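How to sort a mixed bag of odd socks and small clothes

Most households end up with a bag of unpaired socks, gloves and baby things at the back of a cupboard. An hour is usually enough to deal with it, and you need no special equipment.

Before you start

Empty the whole bag into a washing basket and check that everything is clean. Anything that smells of the cupboard should go through a short wash first. Turn items the right way out as they come off the line. Ans Dewulf, who wrote the first version of this page, did this part in front of the radio and timed herself at 15 minutes.

Step 1: Clear a surface

A bed will do, but a table is easier on the back. Wipe it down and let it dry. Pale surfaces are best for dark socks, where navy and black are hard to tell apart. Stand a small basket in one corner for the little things, and handle the dark items one at a time.

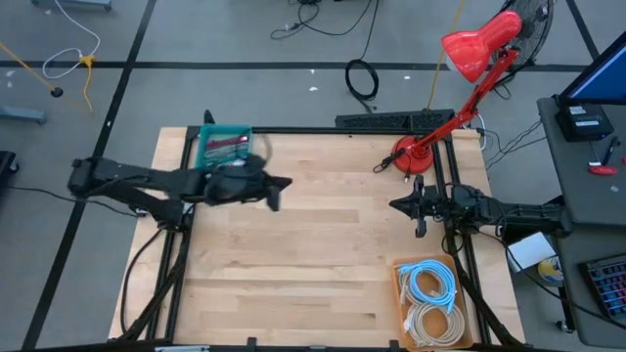

Step 2: Make rough piles

Sort by colour first and by size second. Don't look for pairs yet. Keep wool apart from cotton, as it needs a cooler wash later on. If a pile grows past 16 items, split it in two.

Step 3: Match

Work through one pile at a time. Compare the length of the cuff, then the heel, then the pattern. Two socks of the same make can fade differently, so accept a slight difference in shade. Fold each pair once across the middle. Rolling the cuffs into a ball stretches the elastic.

Step 4: Deal with the leftovers

Put single socks in a paper bag and write the date on it. Go through it again in May. Whatever is still single by then can be cut up for dusters or taken to a textile bank.

Storage

A drawer 19 cm deep holds two layers of folded pairs. Put thick winter socks underneath until the autumn.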